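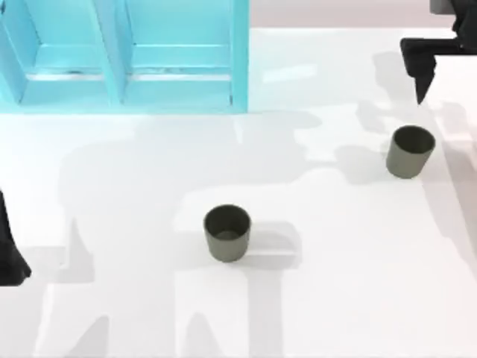

Slide 1. I'm Ruba Boutros, and I run the after-school robotics club at Alton. Tonight is about our spring project, which the students named Dedano. The job they picked was putting cups away on a shelf, using two arms, all in simulation before we let anyone near hardware. On the slide you have the table as the students built it: turquoise shelf with two compartments, two dark cups, and the gripper on the right still well above its cup. (Leave it up while people find seats.)

Slide 2. Who we are. Nine students, most of them new to programming in the fall. We meet at 3:30 and are supposed to be done by five. Ask parents to raise hands if their kid was on the project.

Slide 3. Why cups. The first plan was blocks. Blocks were too easy to grab and the students got bored. A cup can be picked up by the rim or by the side, and if you squeeze in the wrong spot it tips. That gave the two halves of the team something to argue over for most of a month.

Slide 4. Two arms. This was the hard part. Each arm has its own program, written by a different group. The rule was that each arm stays on its own half unless it asks first. Explain "asks" — one program sets a flag, the other one checks it before moving. Skip the code unless someone wants it.

Slide 5. Shadows. The Flotwood group found cups by looking for dark patches on the table. Point out on slide 1 how big the arm shadows are, and that the middle cup is standing right in one. Their program kept picking shadow. The fix was to look for the round opening of the cup as well. Took them three meetings.

(Flotwood is the left arm group, Daher is the right arm group. Say this before the slide, I forgot last time.)

Slide 6. Results. We ran 135 trials in May. In the first batch the students got 43 good placements, which they were not happy with. A good placement means the cup is upright, inside a compartment, and both arms are back home. Don't read the whole table. Do mention that most misses came from letting go too early.

Slide 7. What I would change. Start the written log on day one. Have the groups swap programs halfway — the students asked for this themselves. Less time on colors for the shelf.

Slide 8. Next year. Same task, real arms if the money works out. We need a room with a door that locks and somebody who can solder. Take questions here, then hand over to the students for the demo.

Print this page | E-mail this page

Comments (3)

mlk_parent: My son was in the Daher group and talked about flags at dinner for weeks. Thanks for posting the notes.

T. R.: Did they try lighting the table from a different side? Might have saved a meeting or two.

Ruba Boutros: We did, it just moved the shadow onto the other cup.

Contact | Copyright Alton Robotics Club | Back to top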